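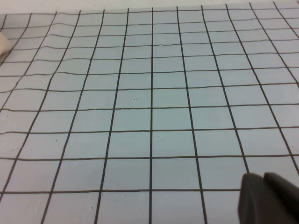

Chapter 4. Working on a Gridded Mat

Before we sort or pack small things, we prepare the surface. In this chapter you will work on a mat printed with squares. The lines help you to put each object straight and to say exactly where it lies. Smooth the mat with your hand first – a small wave moves the lines, and then your measurements move too.

You will need a soft pouch with a zipper and 18 small tags. In the Irnside workshop the students open the pouch fully before they begin, and they set it in the middle of the mat.

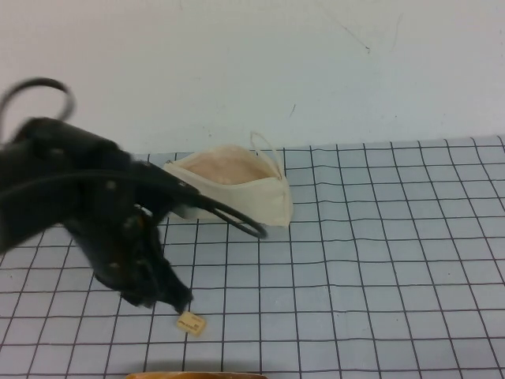
Lay the tags flat, one to a square, and leave free space between them and the pouch. Cream fabric and beige tags are close in color, so a tag is easily lost in a fold. When you have finished, feel the inside of the pouch with two fingers. Write the result in your table before you close the zipper.

Exercise 4.1 repeats this work with the Jullden pattern of rows.

Comments (3)

tess62: Is the table for 4.1 in the appendix? I don't find it.

borkow_reader: Yes, after the glossary.

mat2510: My mat was rolled up since November and it still doesn't lie flat.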